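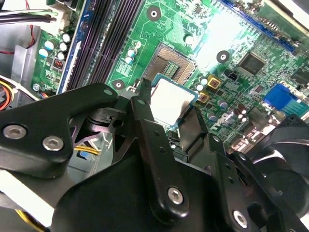

Socket Tasks FAQ

Quick answers for people running the CPU insertion stack. Last touched 1 April 2020. If something in here disagrees with the release notes, trust the release notes.

What does this package cover?

Software side only. Kodikara is the planner, Broretti is the force controller, Cliteo does logging and replay. Perception lives inside Kodikara for now, will get split out in October. Imer is the old all-in-one and is frozen. Bug fixes if they're one-liners, otherwise no.

I'm still on Imer. Do I have to move?

For socket tasks, yes. Imer can't switch between position and force mode mid-motion, so every approach ends in a stop and a restart. Fine for RAM sticks. Not fine for a bare CPU over pins. Your old waypoint files import with one command, but check the tool offset by hand after — Imer stored it in the flange frame and Kodikara wants it at the fingertips.

Which frame do the poses come in?

Socket frame. Origin at the center of the socket, Z out of the board. Everything downstream assumes this. If you log in robot base frame the replay will still run and your plots will be garbage.

How does it find the socket?

Two passes. Coarse pass looks for the outline of the metal frame plus the cooler mounting holes near it. Fine pass only looks at the socket itself. Coarse needs at least two holes in view. If it gets one, it returns LOW_CONF and you should back off and look again. Don't lower the threshold. People lower the threshold.

Detection is great in the morning and awful after lunch. Why?

Reflections. Bare sheet metal and the heat spreader both throw light straight back into the lens and the edge finder loves a bright streak. Fix exposure manually, turn off auto gain, then rerun the calibration. Exposure of 3000 microseconds is the default in the sample config and it's a decent place to start. If you have a window near the bench, use a blind.

The fingers block the view at the end of the approach. Now what?

Expected. From the moment the part gets close you're going on the last good estimate plus force. Set hold_last_pose to true. The planner keeps the last fine-pass result for 2000 ms and then aborts. If you keep hitting the abort your approach is too slow, or the wrist is pausing somewhere it shouldnt.

Does the retention lever count as an obstacle?

Yes, and so does the load plate. Both are in the collision model as separate parts, with their own joint angles. Set them in the scene file before planning. The most common crash report we get is a scene file with the load plate closed and a real one standing open, or the other way round. There's no auto detection of plate angle yet. It's on the list.

What about the drive cage?

Add it as a box. Pad the underside. Desktop cases with a cage near the socket cut the approach cone down a lot, and the planner will happily pick a wrist orientation that clears the board and clips the cage. There's a template in scenes/desktop_cage, edit the height and go.

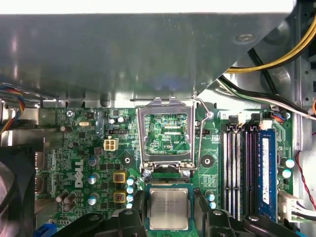
Load plate raised, processor between the fingers, drive cage behind. Set both in the scene file before you plan.

And the cables?

Not modeled. Draw a keep-out volume over anything that hangs into the case. Ribbon cables especially. Big lazy box is fine, planning time barely changes.

How do I get the chip orientation right?

The grasp estimator gives you the yaw of the part in the fingers, but a square is a square, so it has four equally good answers. You tell it which one with corner_id in the task file. Wrong corner_id means a lovely smooth insertion attempt rotated by 90 degrees. Run the dry check first (stops above the socket, no contact) and look at the marker yourself.

Chip is tilted in the grasp. Does the controller fix that?

Partly. Small tilt gets measured before descent and the wrist compensates. Past the limit in the config it refuses and asks for a regrasp. Broretti will not level a part by pushing it against the socket, that mode was removed and isn't coming back.

What loop rate do I need?

300 Hz minimum for force mode. It will start at lower rates and print a warning, please read the warning. Most slow loops are the logger writing to a network drive. Point Cliteo at local disk and copy later.

Error 126?

Force baseline expired. The sensor was zeroed too long ago, or was zeroed in a different wrist orientation. Re-zero with the part in the grasp, nothing touching, then restart the task. Not the whole stack, just the task. Same error shows up if you swap fingertips and forget to update the payload.

Error says NO_PLAN but the path looks wide open

Check in this order:
Scene file loaded is the one you edited
Finger geometry matches the fingers on the robot
Lever angle is in radians
Goal isn't inside the padding

It's the radians one. Usualy.

Can I teach the approach by hand?

Yes, hand guide and record, then let Kodikara smooth it. Keep the last stretch out of the recording and let the controller do it. Human wobble near the pins isn't something you want played back.

Can I test without hardware?

Planner yes, perception on recorded images yes, contact no. The sim contact model is too soft and people tune gains against it and then wonder. Use the replay tool with real logs — much more useful.

Does it close the lever afterward?

No. Separate task, separate package, still in beta. Insertion ends when the part is released and the fingers are clear.

What should I attach to a bug report?

The Cliteo log, the scene file, the task file, version numbers for all three packages. Wrist camera images if perception is involved. "It missed" with no log gets closed.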